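Keeping School Papers Under Control at Home

By Anneli Juntunen
July

The end of the school year leaves most kitchens with a heap on the counter, and ours was no different. Report cards, reading logs, a permission slip for a trip that took place in March, three copies of the same lunch menu, and somewhere in the middle of it all the one letter from the district I really needed to answer. I have three children in three different buildings this coming fall, and I've been sorting their papers in one way or another since my oldest started kindergarten, so let me share what has held up in our house. Some of it came from my own mother, and a good deal came from my neighbor Sointu Rissanen, who taught fourth grade in Rokbridge for years and has seen every kind of folder a child can ruin.

Start with the whole pile

Pick an evening when you won't be interrupted, clear off the table, and bring every scrap of school paper into one place. Check the backpacks, the car, the refrigerator door, and the drawer with the batteries in it. I know it's tempting to do one child at a time, but papers wander, and you'll find your daughter's vaccination form inside your son's math book (I did, after I had already called the school nurse for another copy).

Make a keep pile, a maybe pile, and a recycling pile. Go quickly. If you stop to read every spelling test you'll still be there at midnight, a little teary, with nothing put away. The maybe pile can go in a box until Friday and you can look at it again with fresh eyes.

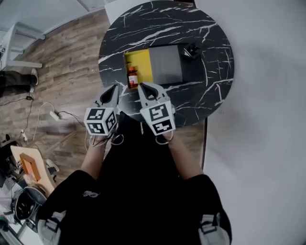
What goes in the keep pile is shorter than you might expect. Final report cards, state test results, anything with a signature from the school on it, health forms, and any letter about placement, special services, or a change of school. If a child has a learning plan, keep every version, with the newest one in front. The older ones seem useless right up until a meeting where somebody asks when a certain service began, and then you'll be so glad you have them.

Artwork and stories are another matter, and I'm soft about those. We keep one flat box per child and when the lid won't close, something has to come out. My middle boy wrote an 800-word story about a goat who runs for mayor and it will stay in that box until I'm gone.

One binder per child

I've tried hanging files, accordion folders, and an expensive plastic thing with drawers, and I always come back to a plain three-ring binder. Ours have four sections: grades, health, letters, and forms still waiting on something. Sointu puts a sheet at the very front with the school's phone number, the bus number, the teacher's name, and the student number, and I copied her shamelessly. It takes five minutes in August and you'll reach for it all winter long.

Use page protectors for anything you can't easily replace and punch holes in the rest. Write the date in the upper right corner with a pencil as each paper comes in, even if there's a date printed on it someplace. Printed dates hide at the bottom of page two in very small type.

A word about paper that comes by email

Our district in Jemarach has moved much of its mail to email, and last spring I looked at my inbox and found 2,031 unread messages, a fair number of them from the school. I made a folder for each child and set up a rule so that school mail goes in by itself. Once a week, with coffee, I go through it and print only what needs a signature or belongs in the binder. My sister-in-law swears by an app called Bitness for scanning forms with her phone and she may well be right - I'm just happier with something I can spill on and still read.

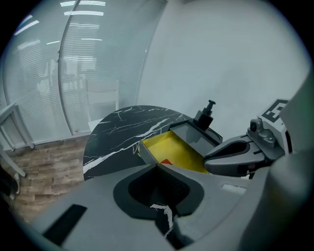
How long should I keep old report cards and test scores?

Keep the final report card and the test results for each year until your child has finished high school and settled into whatever comes next. The weekly work and the mid-term progress notes can go once the final grades are in and you've checked that they look right. For high school, hold on to the transcript for good, since colleges and employers sometimes ask for it many years later.

If you're changing schools

Families move, or try a different school, or bring a child home to teach for a year, and that's when a tidy binder earns its place on the shelf. Ask the old school for a full copy of the record before the office closes for summer. Hours get short and the person who knows where things are may be on vacation until August. Put your request in writing and keep a copy. When I asked for ours I got almost 35 pages, including a form filled out for another child with the same last name, so do read through what they send.

If you'll be teaching at home, ask your district early what it wants to see at the end of the year. The rules are different from state to state, and a list of books read, kept up as you go along, is a good deal easier than trying to remember in June what you read in October.

Little things that help

A clipboard on a nail by the back door for anything due tomorrow. A pen tied to it, because the loose ones walk away.

Sign forms the minute they come out of the backpack, standing up, before supper.

Take a picture of the school calendar and make it the background on your phone.

Old cereal boxes, cut on a slant, hold workbooks very nicely and the children like covering them with paper.

Shred anything with a Social Security number on it. Our library runs a free shredding morning every summer and yours might too.

More from Helmy Home Pages
Packing Lunches the Night Before
Getting Marker Out of a Backpack
A Homework Corner in a Small Kitchen
Labels That Stay on Through the Wash
What to Do With Last Year's Crayons

Contact us | Copyright Helmy Home Pages | Back to top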